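Print this page | E-mail this thread to a friend

Small parts sorting: pointed fingers vs flat pads, which controller, wrist cam or overhead?
Posted in May by benchrat_q, in Arms & Grippers

**benchrat_q** wrote:

Right, quick one before I lose the afternoon. We've got the two-arm table up and we're doing stationery sorting. Pencils and erasers into clear bins, one item at a time, both arms working. Boss wants a decision on fingers before we order more and I've got two camps in the office shouting at each other.

Camp one: keep the pointed fingers. Good at getting one pencil out of a pile without dragging its mates along.

Camp two: swap to the flat rubber pads from Caravness. Better hold, more forgiving if the arm comes down a bit off.

I'm camp one, mostly. Flat pads on a round pencil are lovely when the pencil is on its own. Put it in a heap and the pads are too fat to get in between. We had a set on the bench for 2 weeks and the heap was where it all went wrong.

Wrist view, for those who always ask what the left hand sees:

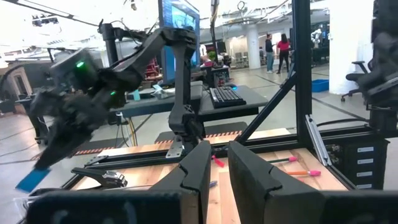 Left wrist camera. Pens on the table, other arm holding a blue card.

My gripe with that view is the fingers eat so much of it. Anything small sits in the gap or behind a finger. So question two is whether to lean on the head camera and just use the wrist for the last bit.

Question three, controllers. Running the Nieminen box now, thinking about the Ziltmont. Anyone had both?

Posted 1.40 pm | Print post | E-mail post

**tin_elbow** wrote:

Had both. Ziltmont is smoother at low speed, no contest. Nieminen judders when you creep, you'll see it on anything thin becuase the tip wobbles and the pencil rolls off before you close. But the Nieminen logs are readable by a normal person and the Ziltmont ones are not. I spent a whole morning trying to work out which joint had faulted. It was a loose plug.

If you're changing fingers AND controller do one at a time. Please. We did both and had no idea which one had helped.

Fingers, keep the points. Erasers are a pain with points though, they squirt out sideways if you catch a corner.

Posted 1.55 pm | Print post | E-mail post

**mossy_gantry** wrote:

Disagree on the points, sorry. Everyone loves them because they look precise. They only touch in a tiny spot, so a pencil held off centre swings round as you lift. Then it goes in the bin at a daft angle or catches the wall. Pads stop that dead.

Your heap problem is a planning problem. Nudge the heap apart first, then pick. Takes a second or two more, who cares.

Wrist cam: tilt it. Most people bolt it on square and then moan about the fingers. Tip it so the tips are at the bottom and you get the table back.

Posted 2.10 pm | Print post | E-mail post

**benchrat_q** wrote:

Fair point on the swing, we do get that. Longer pencils mostly. But nudging, hmm. Tried it. You nudge the heap and the round ones wander off where the arm can't reach nicely and then you're chasing them. Hexagonal ones behave. We have a mix.

Tilt is already as far as the bracket goes. Would need a new bracket. Not against it, just means the print queue and the print queue is grim at the moment.

For layout, we're on clear bins at the back, loose stuff at the front, arms coming in from either side. The idea was each arm keeps to its own half and only the front bins get shared.
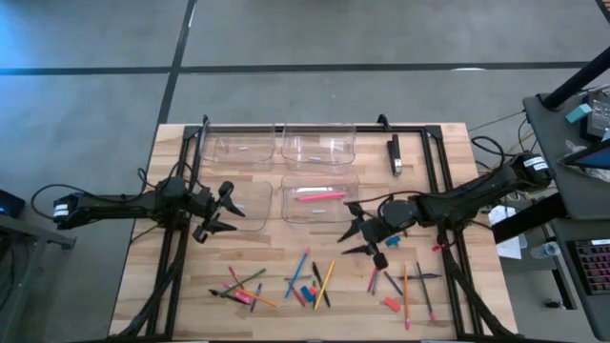

Which works until both arms want the same bin, and then one has to wait. At the minute the waiting is done with a dumb rule, left goes first. It's slow but we've not had a clash since we put it in. Before that, plenty. Bent a fingertip on one of them and had to swap it.

Clear bins are a nuisance by the way. Depth off the walls is rubbish. Half the time the camera thinks the wall isn't there, so the drop height is fixed by hand for each bin. If the bin moves you're stuffed.

Posted 2.25 pm | Print post | E-mail post

**larder_bot** wrote:

Clear bins are always a nuisance, put masking tape round the rims. Cheap, ugly, works. Or swap to white ones unless somebody has told you it must be clear.

On cameras I'd go the other way from most here. Overhead for choosing, wrist for closing, and don't try to blend the two. We blended. Spent ages lining them up and every time someone leant on the frame it drifted. Now the overhead says "go there" and after that the wrist is in charge. If the wrist can't find anything it backs off and asks again. Simple.

Also how are you scoring the fingers? If it's just vibes then both camps will be shouting till Christmas.

Posted 2.40 pm | Print post | E-mail post

**benchrat_q** wrote:

Bit of vibes, bit of counting. We do 100 picks per finger set, same items, tipped out fresh each time. A pick counts if the right thing ends up in a bin and nothing else comes with it. Two goes allowed then it's a miss.

Points won on pencils. Pads won on erasers and by more than I'd like to admit. Not posting the numbers yet, the second run was on a different day with the lights changed and I don't trust it.

Posted 2.50 pm | Print post | E-mail post

**mossy_gantry** wrote:

So pads won on erasers and you're camp one. Noted.

Posted 2.52 pm | Print post | E-mail post

**tin_elbow** wrote:

Two arms though. Points on one, pads on the other. Why is everyone picking one set for the lot?

Posted 3.05 pm | Print post | E-mail post

**benchrat_q** wrote:

Thought about it. Trouble is the erasers don't all land on the pad arm's side, so you either let that arm cross over (see waiting rule, above, ugh) or you tip the erasers out on one side on purpose, and then it's a bit of a cheat.

Might try it anyway.

Posted 3.15 pm | Print post | E-mail post

**quietservo** wrote:

Lurker here, same sort of rig, smaller table. We took the pointed fingers and stuck a thin strip of silicone on the inside face, only the last bit near the tip. Still narrow enough for a heap. Swing mostly gone. The strip peels after a few days so keep spares cut. Don't use the Caravness glue, it goes hard and then it's slippier than the bare finger.

Controller: no view on Ziltmont, never used it. Nieminen judder can be tamed, drop the gain on the wrist joint and leave the shoulder alone. Everybody turns down the shoulder first and it just sags.

Posted 3.30 pm | Print post | E-mail post

**tin_elbow** wrote:

Would not touch the gains without writing the old ones down first. Ask me how I know.

But yes to the silicone. Heat shrink works too if you're stuck, bit lumpy.

Posted 3.35 pm | Print post | E-mail post

**mossy_gantry** wrote:

Silicone on points is just small pads. I'll take that as a win.

Posted 3.40 pm | Print post | E-mail post

**benchrat_q** wrote:

Take it, fine. Right, plan for the rest of the week then, shout if any of it is daft:

1. Silicone strips on the pointed fingers, both arms, run the 100 again. Lights left alone this time, tape over the switch.

2. Tape round the bin rims, see if depth picks them up. Keep the bins where they are, two by two, so the drop points don't change and I'm only testing one thing. Stapler stays out on the table as well, it's our "leave this alone" item and I want it there for every run.
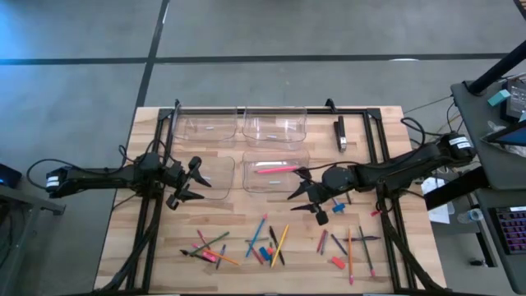
3. Wrist joint gain down on the Nieminen, old values wrtten down AND photographed. Slow creep test on one pencil before we let it near a heap.

4. Only then borrow a Ziltmont. Pisberg hire them out by the week I'm told, anyone used them? Their site only has a phone number.

Posted 3.55 pm | Print post | E-mail post

**larder_bot** wrote:

Used Pisberg once for an arm. Fine. Came with the wrong lead, they sent the right one next day. Ask them to check the firmware before it leaves or you'll lose your first morning to updates.

Plan looks ok. I'd do 2 before 1 personally, otherwise a bad drop gets blamed on the fingers.

Posted 4.10 pm | Print post | E-mail post

**mossy_gantry** wrote:

Seconded, bins first. And do the plain pads again with the lights fixed or your comparison is no good to anyone.

Posted 4.15 pm | Print post | E-mail post

**benchrat_q** wrote:

Ok ok, bins first, pads again as well. That's the strips pushed back a day. Off to find tape.

Posted 4.20 pm | Print post | E-mail post

Print this page | E-mail this thread to a friend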